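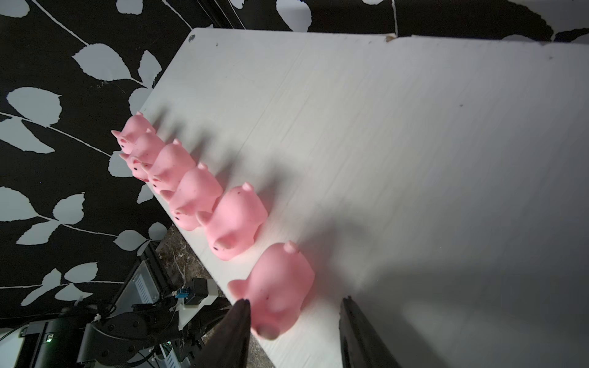

Any parallel gripper can pick up a soft toy, so the choice of gripper hardly matters at this scale, and the time would be better spent on the controller. A reader using the name Vanis left that remark under my last post, in August, and I have heard versions of it from enough people that it deserves a full answer.

I disagree, and my reasons come from the bench. Rubber pigs in a row are a harder test than they look. The body is round, so the contact patch is small and moves as the fingers close. The rubber gives, so the position reading at contact tells you little about the force. The ears and snout mean that a small error in approach angle puts a finger on a feature instead of a flank. And in a row, the neighboring pig limits how far the fingers can open before they disturb something that was supposed to stay put.

I ran two sets of fingers through the same pick-and-place task, 200 attempts each, with the same arm, the same wrist camera and the same controller settings. The Sundow fingers are narrow and tapered. The Mosby fingers are wider, with flat pads. Both were driven by the same motor at the same current limit. The Mosby pads held better once they had hold of a pig. The Sundow fingers got hold more often, and they knocked over fewer neighbors on the way in. The gap between the two was larger than anything I had gained from a month of tuning the controller.

Vanis would say that a better controller closes that gap. In part, yes. Raising the control rate from 80 to 1000 updates per second made the approach smoother and cut down the overshoot at closing. It did nothing for a finger too wide for the space it had to enter. Geometry sets the limit, and software works inside it. I find it strange that published comparisons so often give the controller four pages and the fingers one line.

The camera belongs in the same argument. A small camera at the wrist has a useful view of the fingertips and a poor one of everything close to the lens. The nearest object blurs at the moment you most want a sharp edge. The usual fix is to add a second, fixed camera and let the model sort it out. I tried that too. It helped with choosing which pig to take and made little difference in the last part of the approach, where the arm itself blocked the fixed view. A finger that is slim enough to leave the contact point visible from the wrist did more than the extra camera, and it cost less.

There are limits to what I can claim. I used one object type, one white board and one lighting setup. The Santoso gripper, with its compliant tips, is still waiting for a mounting plate that fits, and it may beat both of the others on rubber. A heavier object would probably favor the wide pads. I also changed the fingers by hand between sets, and the alignment was never exactly the same twice - I checked it with a gauge, but a gauge only catches the large errors.

What I would ask of anyone publishing gripper results is modest. Give the finger width, the pad material, the opening at approach and the spacing between objects. State the current limit. Report disturbed neighbors separately from failed grasps, as they have different causes and different fixes. With those numbers on the page, a reader can tell whether a controller was good or simply had room to work.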